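Startseite Ausstellungen Künstler Besuch Kunstvermittlung Über uns Kontakt

Startseite > Das Haus > Über uns

Über uns

Wer zum ersten Mal zu uns kommt, geht meistens einmal vorbei. Die Galerie Weststead liegt im Hinterhof, man muss durch die Einfahrt und dann links an den Fahrradständern entlang, und erst wenn man die große Glyzinie sieht, ist man richtig. Wir haben schon öfter überlegt, vorne an der Straße ein größeres Schild aufzuhängen, und haben es dann doch immer wieder gelassen, vielleicht auch, weil wir die kleinen Geschichten mögen, mit denen unsere Gäste hereinkommen. Also: herzlich willkommen, schön, dass Sie uns gefunden haben, und sei es vorerst nur im Netz!

Gegründet hat das Haus Mairéad Scanlon, die als junge Bildhauerin nach Deutschland kam, eigentlich nur für ein Semester bleiben wollte und dann in diesem Hof hängen blieb. Damals standen hier zwei Werkstatträume und ein Schuppen, in den es hineinregnete. Die erste Ausstellung bestand aus 12 Zeichnungen, die mit Wäscheklammern an einer Schnur befestigt waren, dazu gab es Suppe. Gekommen sind vor allem die Leute aus dem Vorderhaus, und einige von ihnen kommen heute noch zu jeder Eröffnung, was uns jedes Mal freut.

Seitdem ist manches gewachsen. Aus dem Schuppen wurde der kleine Saal, aus den Werkstätten wurden die beiden großen Räume mit dem Oberlicht, und unter dem Dach gibt es inzwischen ein Gastatelier, in dem eine Künstlerin oder ein Künstler für einige Monate wohnen und arbeiten kann. Der Boden im großen Saal knarrt noch immer, und zwar am lautesten genau in der Mitte, dort, wo man am besten stehen bleibt, um sich umzuschauen.

Was wir zeigen

Wir zeigen zeitgenössische Kunst, vor allem Skulptur, Installation und Arbeiten am Rechner, aber auch Malerei und Zeichnung, wenn sie uns nicht mehr loslassen. Ein festes Programm im strengen Sinn haben wir nie aufgeschrieben. Es gibt Themen, die wiederkehren — der Garten zum Beispiel, das Wohnen, die Dinge, mit denen wir uns umgeben, ohne sie groß zu beachten —, und es gibt Künstlerinnen und Künstler, denen wir seit vielen Jahren verbunden sind und deren Wege wir gerne weiter begleiten. Im Jahr kommen so 6 Ausstellungen zusammen, dazu kleinere Abende, Lesungen und im Dezember die Jahresgaben, bei denen es regelmäßig sehr eng und sehr laut wird. 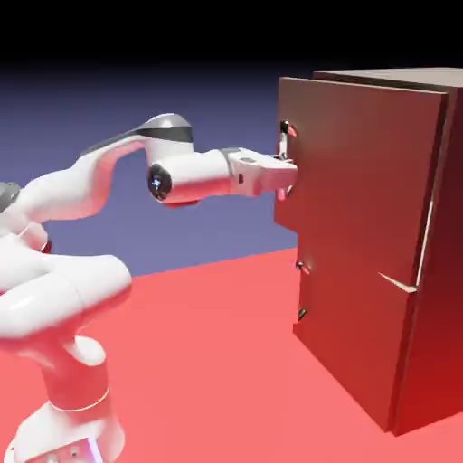
Weißer Roboterarm am dunkelroten Schrank, Computergrafik.

Zwei unserer Reihen möchten wir Ihnen besonders ans Herz legen. Die Reihe »Feva« ist den ersten Einzelausstellungen gewidmet. Wir laden dazu Menschen ein, die gerade von der Akademie kommen oder auch nie auf einer waren, und geben ihnen den kleinen Saal, ein Budget, mit dem sich etwas anfangen lässt, und vor allem Zeit. Den Aufbau machen wir gemeinsam, und wenn dabei am dritten Tag noch einmal alles umgeworfen wird, dann ist das eben so. Manche der schönsten Ausstellungen in diesem Haus sind auf diese Weise entstanden.

»Aleo« dagegen ist unsere Reihe für das Hören. An solchen Abenden bleiben die Wände, wie sie sind, die Stühle werden in einen Kreis gestellt, und jemand spielt, liest oder lässt Tonaufnahmen laufen. Es passen bis zu 40 Gäste hinein, danach wird es mit der Luft etwas schwierig. Wer einen Platz möchte, schreibt uns am besten ein paar Zeilen vorab. Beginn ist um 19:30 Uhr, und wir fangen ziemlich pünktlich an, weil sich die Tür zum Saal leider nicht leise öffnen lässt.

Die Sammlung Ghaffari

Ein eigenes Kapitel verdient die Sammlung Ghaffari, die als Dauerleihgabe zu uns gekommen ist und die wir mit großer Dankbarkeit betreuen. Sie umfasst 100 Arbeiten auf Papier, über Jahrzehnte von einem Ehepaar zusammengetragen, das nach eigener Auskunft immer nur gekauft hat, was über den Küchentisch passte. Man merkt es den Blättern an, finden wir. Es sind Arbeiten, mit denen gelebt wurde. Eine wechselnde Auswahl hängt im Flur zum Gastatelier, und wer mehr sehen möchte, darf sich gerne anmelden, dann holen wir die Mappen aus den Schubladen und setzen uns dazu. Bringen Sie bitte saubere Hände und ein wenig Geduld mit, denn wir erzählen dabei gerne und viel.

Für Kinder, Schulen und alle anderen

Von Anfang an waren Kinder im Haus, zuerst die aus dem Hof, später ganze Schulklassen. Unsere Kunstvermittlung richtet sich nach denen, die kommen: Mit den Jüngsten wird gezeichnet, geklebt und unter Tischen gelegen, mit den Älteren wird oft erstaunlich hartnäckig gestritten, ob etwas Kunst ist und wer das eigentlich festlegt. Für Schulklassen ist der Besuch kostenlos. Lehrerinnen und Lehrer können sich vorher in Ruhe umsehen und bekommen bei uns einen Kaffee, auf Wunsch auch zwei.

Wer wir sind

Wir sind ein kleines Team, und die Aufgaben gehen ineinander über. Wer morgens den Leihvertrag aufsetzt, steht nachmittags vielleicht auf der Leiter und abends hinter der Theke. Mairéad Scanlon leitet das Haus bis heute, sucht die Ausstellungen aus, hängt am liebsten selbst und ist an ihrem Lachen schon von der Einfahrt aus zu erkennen. Sprechen Sie uns also bitte an, wenn Sie durch die Räume gehen, fragen Sie nach Preisen, nach Titeln oder danach, warum etwas so hängt und nicht anders. Sie müssen nichts kaufen und nichts wissen, und die Bank unter der Glyzinie steht Ihnen auch dann offen, wenn Sie nur kurz sitzen möchten. Der Eintritt ist frei, eine Spendendose steht neben der Tür.

Mehr aus dem Haus

Feva: Bewerbung für die nächste Einzelausstellung
Aleo: die kommenden Abende
Ein Besuch im Gastatelier
Neu gehängt: Blätter aus der Sammlung Ghaffari
Jahresgaben im Dezember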